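Kaveck's two-arm liner kit: what we got for the trial month

Several of you wrote in after the December issue to ask about the Kaveck kit, the one sold for light cleaning jobs in small offices. Ciarán Lynch had already arranged a trial, so we can answer most of the questions now. The short version is that it's a decent kit with a slow first week, and the price only makes sense if you have more than one job for it.

The base package is two arms with parallel grippers, a head camera, a controller box and a license for the Driltness training software. You teach it a task by guiding the arms through it yourself, over and over, and the software builds the behavior from those runs. Kaveck suggests 100 runs for a task with rigid objects. For anything soft, such as cloth or plastic film, the manual just says "more."

We picked trash bags on purpose. Putting a liner in a small bin is dull work, and thin plastic is hard on grippers. It folds, it sticks to itself and it never lands the same way twice.
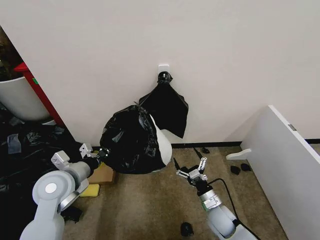 Osvaldo Xavier did most of the teaching. He found the controls easy to pick up and had both arms moving sensibly within an hour of opening the software. Getting good runs took longer. Early on he would pull one side of the bag down over the rim and drag the other side off with it. He now works one side at a time and keeps his movements small, and he recommends that to anyone starting out.

By the end of the month we had recorded 848 runs. We threw out a fair number, mostly for dropped bags. Driltness lets you mark a run as bad with one key, which we liked, but there is no way to undo the mark once you've moved on to the next run. Petro Savchuk lost a few good ones that way. Kaveck's support desk says a fix is planned and gave no date.

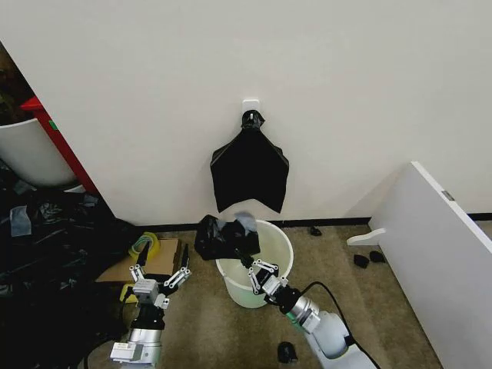
The grippers are the best part of the package. They close evenly, and they hold thin film better than the older Pikmont set we reviewed last year. The stock fingers do let go if you pinch only a single layer close to the edge. Taking a bigger fold of plastic helps. Kaveck also sells a softer fingertip as an add-on, but we didn't order it.

Cables are a weaker point. They run outside the arms, and you need to check the slack before each session. A full check of both arms took us around 30 minutes the first time and much less after that. 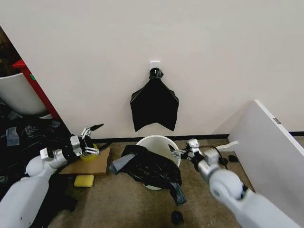 A liner over the front and left side of the bin, with a second bag on the wall hook.

Daiane Queiroz handled the setup notes. Her advice is to fix the height of the arms before you record anything and leave it alone. She changed it once, in the second week, and the runs from before and after the change didn't mix well. She also suggests buying your bags in one large order, so the thickness stays the same throughout the training. 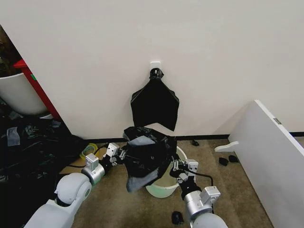 Both grippers on the liner, over the rim of the wastebasket.

On cost, the kit is offered on a 9-month lease through Pacheco, with the software included and repairs billed separately. You can also buy it outright, but then the Driltness license has to be renewed every year. Ask for the repair price list before you sign. Ours came only after a second request.

Ademir Queiroz is putting together a comparison of lease terms for the next issue. If you have leased a two-arm kit from any supplier and are willing to share what you paid, please send him the details by the end of the month.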